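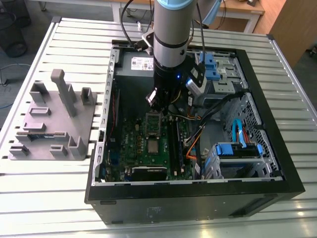
*old black tower on its side, blue clips and all*

**zulmira_v** wrote:

So I picked up this old desktop in August and I want to get it going again for my nephew (homework, a few old games, nothing fancy). The CPU is bare right now, no cooler on it. Do I need to pull the whole board to put a new one on? And that orange cable running across the middle is driving me nuts!

**Horacio806** wrote:

Leave the board where it is until you know which cooler you're getting. Some of them need a backplate, and then you might have to take it out anyway. Love those blue drive clips btw, I had a tower with the same kind of setup and swapping a drive took me 2 minutes.

**martim_b** wrote:

I'd pull it. Sorry Horacio, but working around a graphics card and all that wiring is how I scraped up a board once. 8 or 9 screws, big deal.

**Horacio806** wrote:

And then she gets to redo every front panel connector, lol. No thanks.

**zulmira_v** wrote:

Ok, I took the card out and left the board in for now. Is the Wuvlow cooler any good? The shop has that and a Trollico.

**boknam** wrote:

I've run the Wuvlow for years, it's fine. Check the height against your side panel first, mine barely cleared. For the orange cable, tuck it down by the drive cage and put a velcro tie on it. Not zip ties, you'll be back in there.

**martim_b** wrote:

Zip ties are fine if you own scissors.

**zulmira_v** wrote:

Velcro it is. Going to measure the height after dinner.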